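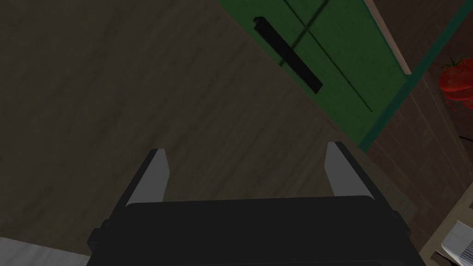 다락 침실의 짙은 색 나무 바닥

다락방에서 산 지 2년이 됐다. 주변에서 꼭대기 층 다락을 계약해도 되냐고 자주 물어서 그동안 메모해 둔 것을 한 번에 올린다. 길어질 것 같으니 필요한 부분만 골라 읽으면 된다. 2024-04-28 기준이다.

먼저 조건부터. Hurkham 구시가지 쪽 오래된 건물의 맨 위층이고 엘리베이터는 없다. 계단으로 4층을 올라간 다음 좁은 나무 계단을 한 번 더 올라간다. 집주인은 아래층에 살지 않고 관리는 Rind라는 동네 업체가 한다.

월세는 같은 건물 아래층보다 싸다. 대신 계약서에 적힌 면적을 그대로 믿으면 안 된다. 경사진 천장 아래는 면적에 들어가 있어도 서 있을 수가 없다. 집을 볼 때 줄자를 가져가서 바닥 넓이 말고 머리가 닿지 않는 넓이를 따로 재는 것을 권한다.

내 경우 편하게 서서 움직일 수 있는 곳은 방 가운데 길쭉한 띠 모양이다. 처음 한 달은 하루에 한 번씩 머리를 부딪쳤다. 지금은 몸이 기억해서 밤에 불을 끄고도 안 부딪친다. 손님은 올 때마다 부딪친다.

가구 이야기. 높은 옷장은 포기해야 한다. 전에 살던 집에서 쓰던 옷장 높이가 200cm였는데 세울 자리가 없는 것은 둘째 치고 계단 꺾이는 곳에서 돌아가지를 않았다. 이사하는 날 그 자리에서 중고로 넘겼다. 값은 제대로 못 받았다.

그 뒤로 가구를 살 때는 완성품 크기보다 포장 상자 크기를 먼저 본다. Fivik 서랍장은 분해 상태로 와서 혼자 들고 올라올 수 있었다. 조립 설명서는 불친절했고 나사 봉지에 번호가 없어서 저녁 시간을 다 썼다. 조립하고 나서는 흔들림 없이 잘 쓰고 있다.

낮은 가구만 두면 수납이 부족하다. 침대 밑을 써야 한다. 나는 겨울 이불과 여행 가방을 침대 밑에 넣었다. 바퀴 달린 상자가 편해 보여서 샀는데 바퀴 높이 때문에 넣을 수 있는 양이 줄어서 결국 납작한 상자로 바꿨다.

경사 천장 밑 제일 낮은 구석은 손이 잘 안 간다. 거기에는 일 년에 한두 번 꺼내는 물건만 둔다. 자주 쓰는 물건을 넣으면 허리를 굽혀야 해서 어느 순간부터 안 치우게 된다. 내가 그랬고 청소기 부속을 거기서 찾는 데 오래 걸렸다.

책장도 같은 문제다. 벽을 따라 길게 낮은 책장을 두는 사람이 많은데 경사면 쪽은 겨울에 벽이 차가워진다. 책을 벽에 바짝 붙였더니 뒤쪽 종이가 울었다. 지금은 책장과 벽 사이를 손바닥이 들어갈 만큼 띄워 뒀다.

바닥 이야기로 넘어간다. 질문이 제일 많았던 부분이다.

짙은 색 나무 바닥은 예쁘다. 입주 전에 방을 보러 갔을 때 바닥 때문에 마음이 기울었다. 살아 보니 밝은 먼지가 아주 잘 보인다. 오전에 햇빛이 비스듬히 들어오면 전날 저녁에 쓸었는데도 안 쓴 바닥처럼 보인다.

그래서 처음에는 매일 물걸레질을 했다. 하지 않는 게 좋다. 판 사이로 물기가 들어가면 가장자리가 조금씩 들린다. 문 앞 쪽 판 하나가 그렇게 됐고 Rind에 연락했더니 물을 너무 많이 쓴다는 말을 들었다. 맞는 말이었다.

지금 하는 방식은 단순하다. 마른 걸레로 먼지를 모으고 일주일에 한 번만 물기를 꽉 짠 걸레로 닦는다. 닦은 다음에는 창을 열어 둔다. 창을 못 여는 날에는 그냥 다음 날로 미룬다.

오일은 Matar 무광을 쓴다. 유광도 발라 봤는데 발자국이 더 잘 보여서 남은 통은 이웃에게 줬다. 무광은 바르는 날 냄새가 꽤 난다. 여름에 바르고 하루는 다른 데서 자는 편이 낫다.

바를 때는 얇게 바르고 남은 것을 바로 닦아 내야 한다. 두껍게 바르면 며칠이 지나도 끈적하다. 첫해에 욕심을 내서 두껍게 발랐다가 양말 바닥에 전부 묻었고 그 양말은 버렸다. 오일이 묻은 천은 뭉쳐 두지 말고 펼쳐서 말려야 한다. 통 뒷면에도 적혀 있다.

잘 안 보이는 구석에 먼저 시험하라는 말도 흔히 하는데 지키는 게 좋다. 같은 제품이라도 바닥이 원래 어떤 마감이었는지에 따라 색이 더 진해진다. 나는 침대가 가리는 자리에 먼저 발랐고 거기만 지금도 조금 진하다.

긁힘은 의자 다리에서 제일 많이 생긴다. 펠트 패드를 붙이면 되는데 싼 것은 여름에 접착제가 녹아서 밀린다. 못으로 박는 종류로 바꾼 다음에는 손댈 일이 없었다. 이미 생긴 얕은 긁힘은 그냥 둔다. 색연필 같은 보수 펜은 낮에 보면 더 티가 났다.

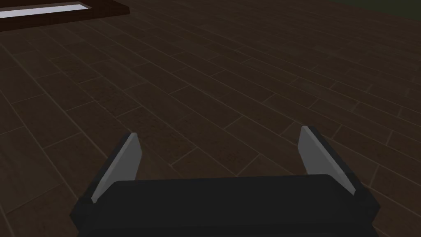 짙은 색 널을 깐 바닥

널을 깐 바닥은 소리가 난다. 우리 집은 밟으면 삐걱거리는 자리가 정해져 있다. 겨울에 심하고 장마 때는 조용하다. 난방을 하면 나무가 마르고 줄어서 그렇다고 들었다. 관리 업체는 하자로 봐 주지 않았다.

삐걱거리는 틈에 활석 가루를 조금 털어 넣는 방법이 있다. 해 보니 효과가 몇 주 갔다. 짙은 바닥이라 하얀 가루가 남으면 보기 싫어서 붓으로 여러 번 쓸어야 했다. 지금은 밤에 그 자리를 피해서 걷는다.

아래층에 발소리가 얼마나 들리는지도 확인하는 게 좋다. 다락이라 위층 소음은 없지만 내가 누군가의 위층이다. 나는 이사한 주에 내려가서 인사하고 들리면 말해 달라고 했다. 한 달쯤 뒤에 의자 끄는 소리가 들린다고 해서 책상 밑에 러그를 깔았다.

러그는 작은 것보다 책상과 의자를 다 덮는 크기가 낫다. 의자 뒷다리가 러그 끝에 걸리면 매번 귀찮다. 밑에 까는 미끄럼 방지 망은 고무 종류에 따라 바닥에 자국을 남긴다. 나는 흰 천 재질로 된 것을 쓴다.

다음은 온도. 다락의 여름은 덥다. 이건 각오하는 수밖에 없다. 지붕이 낮에 받은 열이 저녁 늦게까지 내려온다. 바깥이 시원해진 다음에도 방 안은 그대로여서 한동안은 옥외 계단에 앉아 있다가 들어왔다.

효과가 있었던 것은 천창 바깥쪽 차양이다. 안쪽 블라인드만 내렸을 때와 차이가 컸다. 안쪽 블라인드는 이미 들어온 열을 붙잡고 있는 것 같았다. 바깥 차양은 설치할 때 집주인 동의가 필요해서 메일로 받아 뒀다. 전화로만 받으면 나갈 때 말이 달라질 수 있다.

선풍기는 세게 트는 것보다 놓는 위치가 중요했다. 밤에는 창 쪽을 향해 틀어서 더운 공기를 내보낸다. 더운 공기가 천장 높은 쪽에 모이니 천창이 열리는 방이면 그쪽을 먼저 연다. 집을 볼 때 천창이 실제로 열리는지 꼭 손으로 열어 보면 좋겠다. 페인트로 굳은 창도 봤다.

겨울은 생각보다 괜찮았지만 전기 요금이 나온다. 올해 February 사용량이 256kWh였다. 낮에 집에서 일하고 보조 히터를 켠 달이라 많이 나온 편이다. 출근하는 사람이면 이것보다 적을 것이다.

고지서 영어 표기를 그대로 옮겨 적어서 February라고 썼다. 2월이다. 여기 고지서는 한 달 늦게 오기 때문에 히터를 얼마나 썼는지 그때그때 알기가 어렵다. 나는 계량기 숫자를 달력에 적어 둔다.

결로는 있다. 아침에 천창 유리 아래쪽에 물이 맺힌다. 창틀에 고이기 전에 닦아야 칠이 안 상한다. 창 밑에 마른 수건을 하나 걸어 두고 일어나면 바로 닦는다. 며칠 게을리했더니 모서리에 검은 점이 생겨서 칫솔로 닦아 냈다.

잘 때 문을 조금 열어 두면 덜 맺힌다. 가습기는 쓰지 않는다. 빨래를 방 안에서 말리면 다음 날 아침에 바로 티가 난다. 그래서 겨울 빨래는 아래 욕실에 널고 환풍기를 켠다.

빗소리. 질문이 두 번째로 많았다. 좋아하는 사람은 좋아하고 못 자는 사람은 못 잔다. 가랑비는 거의 안 들리고 소나기는 통화가 어렵다. 우박이 온 날은 깼다. 화상 회의가 많은 직업이면 마이크를 따로 사는 게 낫다.

빛 이야기도 적는다. 천창은 벽에 난 창보다 훨씬 일찍 밝아진다. 여름에는 새벽에 깬다. 암막 블라인드가 규격품이면 싸고 규격품이 아니면 비싸다. 창틀 안쪽에 모델 번호가 찍힌 판이 있는지 먼저 찾아보면 된다. 우리 집 것은 모서리가 닳아서 마지막 글자를 못 읽었고 Rind가 서류에서 찾아 줬다.

침대 위치를 정할 때도 천창을 생각해야 한다. 바로 밑에 두면 누워서 하늘이 보인다. 대신 겨울에는 찬 공기가 내려오고 새벽빛을 얼굴로 받는다. 나는 여름과 겨울에 침대 방향을 바꾼다. 바꾸는 김에 침대 밑을 청소한다.

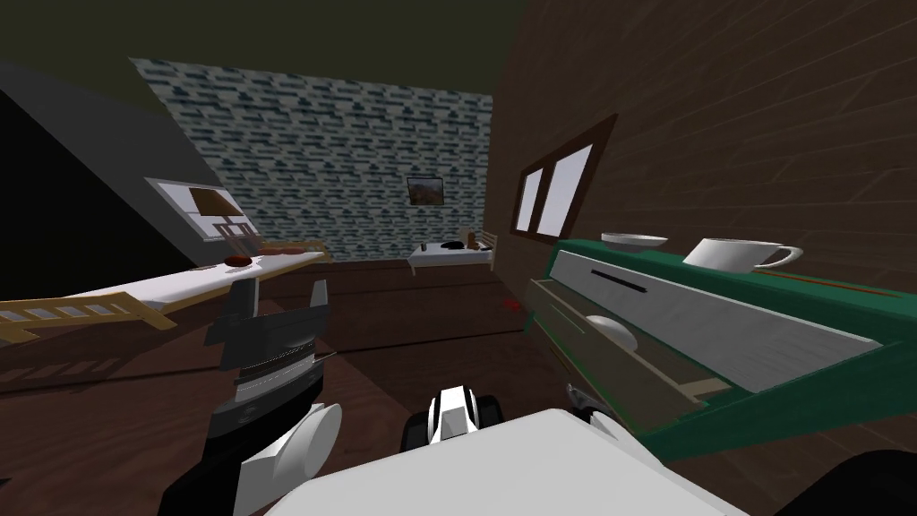 경사 지붕 아래 침실, 흰 창틀의 천창과 초록색 서랍장

조명은 천장등 하나로 안 된다. 경사 때문에 한쪽이 늘 어둡다. 벽등이나 스탠드를 나눠서 켜는 게 낫다. 매다는 등은 예쁘지만 높이를 잘 정해야 한다. 걸어 다니는 길 위에 달면 머리에 닿는다.

전구는 너무 밝은 것이 필요 없다. 천장이 낮으면 빛이 가까워서 같은 전구도 더 밝게 느껴진다. 가게에서 권하는 것보다 한 단계 낮은 것을 샀고 지금까지 불편이 없다. 갓이 천창 블라인드에 닿지 않는지도 확인했다.

벽 색은 사람마다 말이 다르다. 좁으니 무조건 흰색이라는 사람이 많은데 나는 막힌 벽 하나는 다르게 해도 괜찮다고 본다. 벽돌 무늬도 끝쪽 벽에만 있으면 답답하지 않다. 경사면까지 무늬가 이어지면 어디서 꺾이는지 헷갈려서 머리를 더 부딪칠 것 같다.

천장이 어두운 색이면 낮아 보인다는 말은 내 경험으로는 절반만 맞다. 밤에는 차이를 모르겠다. 낮에는 확실히 내려와 보인다. 침실로만 쓰면 상관없고 낮에 일하는 방이면 밝은 쪽이 편하다.

색 있는 가구는 한 개쯤 있으면 좋다. 바닥과 가구가 전부 짙은 나무색이면 저녁에 어디가 어딘지 잘 안 보인다. 초록이나 파랑 서랍장은 중고 시장에서도 잘 나온다. 칠이 벗겨진 것은 서랍 앞판만 다시 칠해도 된다. 윗면은 컵 자국이 생기니 마감을 한 번 더 해야 한다.

그림 거는 문제. 경사면에는 못 건다. 걸면 앞으로 떠서 흔들린다. 수직으로 선 벽은 짧은 벽뿐이라 작은 액자 하나면 찬다. 계약서에 못 금지 조항이 있는지도 봐야 한다. 우리 집은 나갈 때 메우면 된다고 되어 있다.

구멍을 메우는 반죽은 마르면서 꺼진다. 한 번 바르고 말린 다음 다시 발라야 한다. 칠 색은 관리 업체에 물어보면 남은 통을 주는 경우가 있다. 나는 받기는 했는데 굳어 있어서 뚜껑에 적힌 번호만 보고 새로 샀다.

계단 이야기도 빠질 수 없다. 장 본 것을 들고 올라오는 데는 익숙해진다. 생수는 끝까지 익숙해지지 않아서 정수 주전자로 바꿨다. 택배는 1층에 두고 가는 경우가 많으니 무거운 물건은 주말 낮에 받도록 맞춘다.

가구를 올릴 때 계단 꺾이는 곳의 대각선 길이를 재 두면 편하다. 나는 종이에 그려서 현관문 안쪽에 붙여 놨다. 매트리스는 말아서 오는 것으로 사야 한다. 펼친 다음에는 다시 안 말린다. 나갈 때 어떻게 할지는 아직 모르겠다.

인터넷은 공유기를 아래층에 두면 다락까지 잘 안 올라온다. 선을 계단 옆으로 끌어 올렸다. 몰딩 밑에 넣으니 거의 안 보인다. 이것도 동의를 메일로 받았다.

벌레. 여름밤에 천창을 열고 불을 켜면 나방이 들어온다. 천창용 방충망은 따로 판다. 자석으로 붙이는 종류를 샀는데 창 손잡이에 걸려서 한쪽을 잘라야 했다. 거미는 많다. 구석이 많은 방이라 그런 듯하고 빗자루로 내보낸다.

지붕 누수는 한 번 있었다. 천창 옆 모서리에 갈색 얼룩이 생겼고 사진을 찍어서 Rind에 바로 보냈다. 사람이 오기까지 시간이 걸렸는데 그동안 얼룩 둘레를 연필로 표시하고 날짜를 적었다. 수리하러 온 사람이 그 표시를 보고 새는 쪽을 금방 찾았다.

보험은 세입자용으로 들어 뒀다. 지붕은 집주인 보험이고 내 물건은 내 보험이라고 한다. 누수 때 젖은 것은 잡지 몇 권이라 청구는 안 했다. 물건 사진은 일 년에 한 번 찍어서 보관한다.

집 볼 때 확인할 것만 다시 적는다. 서 있을 수 있는 넓이, 천창이 열리는지, 천창 모서리 얼룩, 창 모델 번호, 계단 폭, 콘센트 위치. 콘센트는 경사면 쪽에 없는 집이 많아서 멀티탭을 길게 쓰게 된다.

될 수 있으면 낮에 한 번, 비 오는 날에 한 번 가 보는 게 좋다. 나는 맑은 날만 봤다. 여름 오후에 볼 수 있으면 제일 정확하다. 집주인은 그 시간을 별로 안 좋아할 것이다.

추가. 오일 바르는 주기를 묻는 답글이 있어서 적는다. 나는 일 년에 한 번 바른다. 다니는 길만 색이 옅어지면 그 부분만 중간에 한 번 더 바른다. 경계는 천으로 문질러서 흐리게 한다.

추가 하나 더. 로봇청소기는 안 써 봐서 모른다. 우리 집은 문턱이 높고 전선이 바닥에 나와 있어서 살 생각을 안 했다. 빗자루는 털이 부드러운 것을 쓰고, 뻣뻣한 것은 계단용으로 뺐다.

바깥 차양 제품명은 지금 집에 없어서 못 적는다. 영수증을 찾으면 밑에 답글로 달아 두겠다.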